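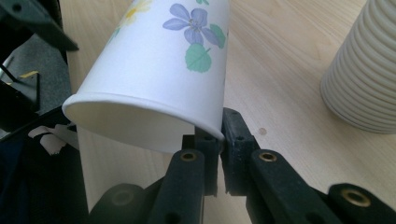
Gretbridge Oralau two-finger kit, tested on kitchen and bench chores

The Oralau kit is sold as a way to get a tabletop arm to do small handling jobs without writing motion code. The buyer performs the job by hand with a trigger-operated gripper, the software trains a policy on the recordings, and an arm carrying the same fingers repeats the job. I had the kit on a bench from February until the end of spring. The question I wanted answered was a narrow one: which light chores in a small kitchen or packing room could I hand over to it and leave alone.

Price and contents

The full kit costs $2477. It includes the hand-held gripper, a matching gripper for the arm, a mounting plate, a calibration board and a software license for a single workstation. The arm and the workstation are extra. Gretbridge also sells the hand-held part alone for $1091, which makes sense only if you already own a compatible arm and are prepared to print the second gripper yourself from the supplied files.

Construction

The gripper bodies are printed black plastic with a matte, slightly rough surface. Layer lines are visible and edges chip if the tool is knocked against anything. The linkage bars pivot on brass inserts, and these are the best part of the mechanism. I measured no added play at the fingertips after the full test period. The printed bodies are less convincing. One finger mount cracked at a screw hole when I overtightened it. The manual gives no torque value, and should.

The hand-held tool is comfortable for short sessions and tiring in long ones. Trigger travel is long and the return spring is stiff, so fine control near full closure takes practice. Most of my bad recordings came from closing too far on soft objects.

Paper cups

I spent more time on paper cups than on anything else. A paper cup is cheap, light and easy to deform, and people who ask about kitchen automation tend to assume it is an easy object. The job was to take a cup from an upside-down stack, turn it over and stand it on the table.

The reliable grasp is a pinch near the rim. The rolled lip is stiffer than the wall and gives the fingers an edge to bear on. It has a drawback: with the pinch on one side of the lip, the cup can hang at an angle, and the arm then has to correct for a tilt that differs from one grasp to the next. Printed patterns caused no trouble. Plain white cups on a pale table under flat lighting were worse, and the policy sometimes closed short of the lip.

I recorded 811 demonstrations of the cup job. With one stack in a fixed area, the arm placed most cups upright. The failures fell into two groups. In the first, two cups came off the stack together and the arm carried on as if it held one. In the second, the cup turned in the fingers during rotation and was set down on the edge of its base. There is no force sensing at the fingertips, and the software has no setting that detects either fault. A person notices a doubled cup by weight and by the sound of the second rim. The Oralau has access to neither.

Moving the stack by a hand's width was tolerated. Changing to a narrower cup was not, and required a further set of recordings.

Other jobs

Sorting bagged fasteners into bins went well. The bags are tough, the bins are wide and a crooked drop does no harm. If the kit earns its price anywhere, it is here.

Loading mugs into a dishwasher rack was poor. The fingers are too short to clear a handle and reach the wall behind it, and the rack tines need better placement than the system gives. I stopped after the second broken mug.

Folding hand towels was possible for the first fold only. The second fold needs the layers held together while they move, and a single two-finger gripper lets the lower layer slide out.

Wiping a counter with a held cloth worked on open surfaces. The arm covered the area and did not check the result. Dried spots got the same pass as clean laminate.

Software

Training is started from one screen and runs unattended. Each of the jobs above took some 8 hours on my workstation, which in practice means overnight. The recording viewer is good: bad takes can be trimmed or dropped quickly, and the trigger position is plotted under the video. Error reporting during playback is weak. The arm either completes its motion or trips its own current limit, and the log does not distinguish a missed grasp from a successful one.

I also tried the recordings with the Grinov toolchain, an older package I use for other work. Import was possible after renaming the channels. Results on the cup job were similar, with slower playback.

Assessment

As a teaching and development tool the kit is sound. The mechanism is accurate, and the two grippers match closely enough that recordings transfer to the arm without adjustment. Spare fingers are cheap.

As a way to get chores done it is not ready. Every job except fastener sorting needed me close enough to step in, and a chore that needs an attendant has not been automated. For serving counters I would still use a gravity cup dispenser. For dishes and towels I would wait for tactile sensing and a second hand.

Pros: low play at the pivots, good recording viewer, replaceable fingers.

Cons: brittle printed bodies, stiff trigger, no grasp verification, thin manual.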